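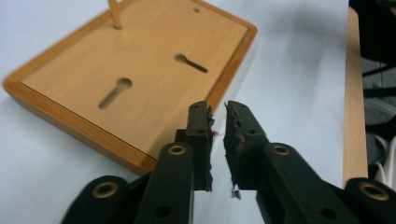
Ticket: Gripper drops pegs on the slotted board task
Opened by: Faraji Kaijage
Tool: Clavitz hand-held gripper, unit 6
Status: Fixed, leaving open until the spare pads show up

What's going on

Hi all, me again with the peg board! Since the start of September the gripper has been letting go of pegs on me, and it's getting worse. I close on the peg, lift, everything feels fine, and then somewhere on the way over the peg tips or just slides down through the jaws. Yesterday I did 80 picks and lost 12 of them. Normally I'd lose one or two in a whole session and blame my own wrist.

Take a look at the foam on the fingers. The left pad is torn up into little tufts all along the inner edge, and the right one is scuffed, with brownish and gray patches where the black has worn off. There's even a bit of white fiber hanging off the bottom of it. So I know where most of you are going to point, but I went through the other stuff first (I've been burned by "it's obviously the pads" before).

What I tried

Linkage: wiggled each arm at the joints with the trigger half closed. No extra play compared to unit 2, which I borrowed for ten minutes. Thanks Ningsih!

Finger screws: snugged both. The left one took maybe a hair of a turn. Ran some more picks, no change.

Trigger travel: full close, full open, no sticking. The fingers meet at the tips like they should.

Board: tried a different board in case the holes were grabbing the pegs on the way out. Same drops. Then I put the first board back and used unit 2 on it and didn't drop a thing, so I'm happy to call the board innocent.

Cleaning: tape over the pads to lift the dust, then a damp cloth. I think that pulled off more foam than dust, sorry. It got slightly worse after that.

Reply from Ningsih Mandagi, 10:40 a.m.

Yep, pads. When the foam goes ragged you're only holding the peg on a couple of high spots, so it can roll between the fingers even when you're squeezing hard. Please don't squeeze harder to make up for it, that's how we bent a finger on the Pelupessy job. Pull unit 6 off the shelf rotation for now. I've got one set of the Brodeo foam in my drawer, come grab it. Scrape the old glue all the way down before you stick the new ones on, and put a weight on them over lunch.

Update from Faraji, 3:15 p.m.

Done! The old glue was a pain. The left pad came off in crumbs and I had to go at it with a plastic scraper for ages. New foam is on both fingers, trimmed flush. I did another 80 picks on the same board and dropped 2, and one of those was me bumping the table with my knee, so I'm calling that good.

Things still hanging:

I used up Ningsih's last set. I put in an order with Pliritz for more, no ship date yet.

Can we add a pad check to the morning sheet? I walked past this one for weeks. If foam comes off on your thumb, swap it.

Unit 6 is back on the shelf with a strip of green tape on the handle. If it drops anything on you, write it in this ticket and tell me which peg you were holding.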